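From: Begoña Montoya
To: Tandidham Natural Dye list
Date: 2024-03-16
Subject: Re: Weld going brown on me

> Hi all, I tried weld for the first time in February and got a sort of
> sad mustard color where I was promised lemon. The wool was mordanted
> with alum, same as I always do. I had the pot going at a good simmer for
> an hour and a bit because the color seemed slow to come. Dried weld,
> bought in, chopped fairly small. Our water is soft, if that matters.
> Should I give up and go back to onion skins? I have the rest of the
> bag and would hate to waste it.
> Graseck

Oh, please don't give up on weld! It's my favorite yellow in the whole world and I have been waiting for somebody on this list to bring it up so I could go on about it.

I'm nearly sure it's your simmer. Weld gives you that clean, almost greenish lemon first, and then if you keep pushing the heat the browner colors come out of the stalks and muddy everything. I keep mine well under a simmer, hot enough that I wouldn't put a finger in it but with no bubbles at all, and I pull the plant matter out before the wool goes in. I used to leave it all in together, in a net bag, and I always got streaks where the bag leaned on the skein. Now I strain twice, the second time through an old pillowcase, and the yellow is so much more even.

The soft water does matter, yes! Weld loves chalk. When I lived in Quintanilla the tap water left a crust on everything and my yellows were ridiculous, you could have directed traffic with them. Then I moved and had the same shock you're having. What fixed it for me was a pinch of plain chalk (calcium carbonate, the powdered kind) stirred into the pot once the plant was strained out. Go slowly with it. You can see the bath change as it goes in, it wakes up and turns a much stronger yellow, and when it stops changing you stop adding. Don't reach for washing soda on wool unless you're very careful, it does brighten the color but it can leave the fiber harsh, and I ruined a lovely skein of Trallel two-ply that way. It felt like baling twine.

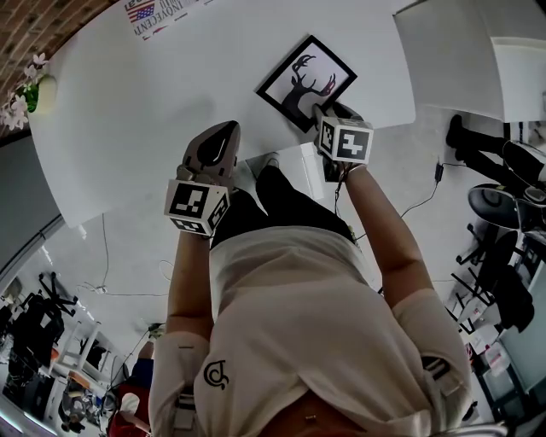

The other thing I'd ask is how much weld you used for the weight of wool. For dried plant I go equal weights as a starting point, so 1000 grams of weld for a 1000 gram batch, and if the plant is old I go over that. It sounds like a lot, I know, and it makes a very full pot. But the leftover bath will still give you a second, paler batch, and I think I like the pale one better for baby things and for overdyeing. If you only had a small handful in there, the slow color might have been just that, and then the long cooking finished it off.

About overdyeing, this is where your mustard skeins come in, so please don't throw them out. Dip them in indigo! A weak vat, a very short dip, and you'll get the softest mossy green. The slight brown in them helps, I think. Clear lemon yellow plus indigo gives you a bright grassy green that I find hard to use in a sweater, and the mustard ones come out looking like something growing on a wall. I did 9 small test skeins last year with different dips and the one everybody picked up off the table was the one with the "ruined" yellow under it. I knitted it into a hat and then had to make another because my sister kept the first.

On growing it, for anyone with a bit of ground: weld takes 2 years to flower from seed if you sow it in summer, a flat rosette the first year and then a great tall spike the next. It hates being moved, there's a long taproot, so sow it where you want it. The seed is like dust. I got a packet that claimed 3000 seeds and it was barely enough to cover the bottom of a teaspoon. I scatter it on bare soil, press it down with a board and leave it alone, no covering. Cut the spikes when the flowers are open most of the way up and some green seed has set lower down, then hang them somewhere airy and keep them out of the sun. Mine hang upside down in the shed with a sheet underneath, and the seed that drops on the sheet is next year's crop, so I've never bought another packet.

Oh, and one question back to you, Graseck. Did you rinse the wool well after the alum? Loose mordant in the pot can grab some of the dye before the wool gets to it, and then you pour it down the sink. I'd love to know what you see if you try half the bag again with low heat and a little chalk. Save a strand from before the chalk goes in if you can, I'd really like to compare.

If anyone wants weld seed, write to me off list with an address and I'll put some in an envelope. I have far too much.

Begoña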